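Sedgwick Forum > Living With It > Stigma, school and work

Thread: Does telling your story at work do any good?

wandering_wanda
January 19, 2022
My employer (Prokwood, the Zullholm site) wants people to stand up at lunch and talk about their mental health. Ten minutes each, then tea. I was the kid with the stammer who got sent out of assembly so I wouldn't hold things up, and I've had depression on and off since I was 18. So I suppose I qualify. But I don't trust it. What do they do with it afterwards? Has anyone done one of these and been glad?

liam_p
Did one in September. Told them about my panic attacks and the two months off. Everybody clapped. My line manager has asked if I'm "all right to take that on" before every job since. I was all right to take it on before I opened my mouth.

usak
Sorry that happened, Liam, but I'd say the opposite. I spoke at my place and a lad from the stores came to find me later and told me he'd been hiding the same thing for years. I don't care what management thought. He's got a doctor now.

liam_p
Glad for him. He could have found you without a microphone and a poster, though.

usak
How? He didn't know I existed.

Milovan K
The poster is what bothers me. We had the Custum course at our firm, the one with the workbook. 372 pages of it counting the appendices, and the word "workload" isn't in there. Plenty on breathing. I've nothing against breathing - but I was ill because I was doing two people's jobs, and no amount of sharing my journey was going to shift that.

wandering_wanda
This is my worry exactly. They cut the late shift's breaks last year and now they'd like to hear about our feelings.
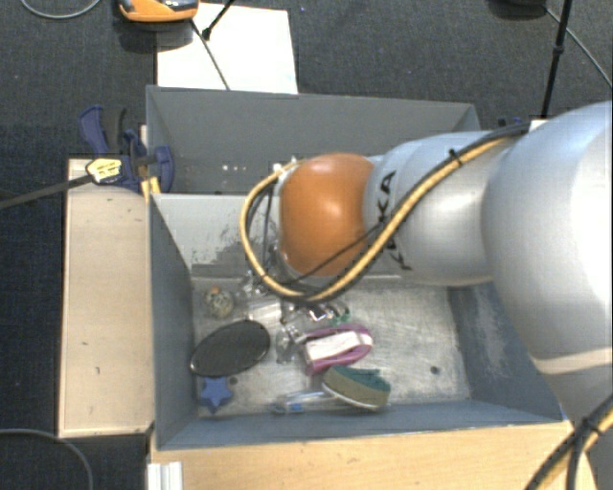
Re: Does telling your story at work do any good?

martim_b
Bit of a different view. I'm 32 and I was the foreign kid at school with the wrong lunch and the wrong name, so I've been explaining myself to rooms full of people for most of my life. Sometimes it helps. What I'd ask is who picked the subject. If they're choosing which bits of you they want, I'd say no thanks.

usak
Fair. I wrote mine myself and didn't let anyone read it first. They asked to. I said no.

Milovan K
And they still let you speak? Ours had to be sent in for "light editing".

usak
They did, yes. Grumbled a bit.

liam_p
Wanda, if you do go ahead, get it in writing that it isn't filmed. Mine was on the staff pages by the evening and I had to ask twice to get it taken down.

wandering_wanda
I hadn't even thought of filming. I've emailed to ask about that and about the editing. If either answer is woolly I'll give it a miss and eat my sandwich outside.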